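**Orkmont widens sofa collection from January**

Sun 28 December

Orkmont residents will be able to book the removal of two bulky items per visit from January, up from one. Sofas, armchairs and mattresses are covered. The charge stays at £27 per visit.

The district logged 489 bookings for upholstered seating in the year to August. Of these, 116 were turned away under the single-item rule. 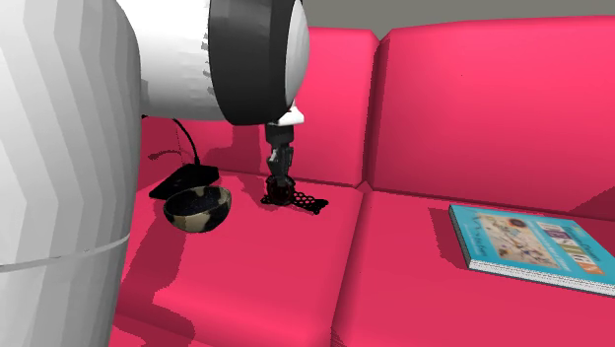 *By Danylo Fedoruk*

Upholstered seating must be kept apart from other bulky waste and may not go to landfill. Loads from Orkmont are taken to the Rikar transfer station, where they are shredded under cover and sent for burning at high temperature. Covers need not be removed, and colour makes no difference to the charge.

Items should be left at the kerb by 7am and must not block the footway. Sofa beds with a metal frame count as two items. Bookings cancelled with less than a day's notice are not refunded.

The Rikar weighbridge will close for recalibration in the first week of the new year.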